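About Kurkalik

Kurkalik is a small company with one question: can a machine do the chores yet? We mean the plain ones. Hang up a hat, fold a towel, put the lids back on the right boxes, sort a tray of screws at the end of a shift. Every month people write to ask us this, and our short answer for this year is "some of them, slowly, and please stay in the room."

We began as a repair shop for sewing machines under the name Panyasiri. Our customers were small garment workshops, and they asked us again and again if a robot could take over the dull part between two machines, where a person picks up a piece of cloth and turns it around. At first we said yes too quickly. We bought an arm, we tried for a whole summer, and the cloth won. After this we changed the name and started again from the hands.

Today we are 13 people. Most of our working day goes to collecting demonstrations. A person does the chore with a gripper in each hand, many times, and the recordings become the lessons for the robot. We choose objects which a normal home or shop has, and we prefer the ones that cause trouble.

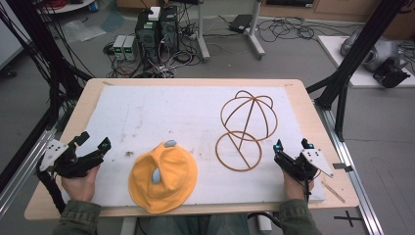 Soft things are the hardest for us. A box has the same shape each time you meet it, but a hat or a sock has a new shape every time somebody drops it. The robot must first find where the opening is, then decide which side is up, and only then begin the job that we asked for. A child of five does this without thinking. For one chore of this type we collect over 1,000 demonstrations before we train anything, and we still throw away the first model quite often.

What works now: placing rigid items on a shelf, wiping a flat table, loading parts into a tray if the parts are all of one kind. What works on a good day: hats, towels, cables with a thick plug. What does not work: fitted sheets, plastic bags, anything inside a full drawer. We keep this list on our page and we change it when the facts change, also when it becomes shorter.

Our first customer on the shop floor was Derkham, a packing workshop. Our system there fills trays beside the human packers for 8 hours a day, and a packer is still needed to clear it when it stops. For homes we have a test program called Briltonier. It is not for sale, and we do not promise a date.

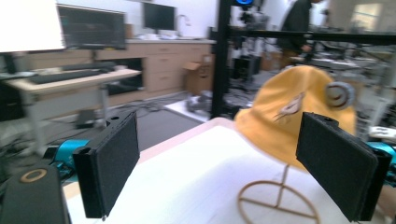
Yupin Onsri thinks we are too patient with homes. In her opinion a family will never wait four minutes for a machine to put one thing away, and the shop floor should get all our time until the speed is better. Manee Sitthichai does not agree with her. She answers that many older people would wait four minutes very gladly if they did not have to bend down. We have had this discussion since the first year and both programs continue.

If you have a chore that you would like us to try, please write to us and describe it step by step, with the objects you use. Visits to the workshop are possible in the afternoon, after 2 p.m. We take new trainees each June, and no experience with robots is required, but you should be comfortable doing the same small job many times with care.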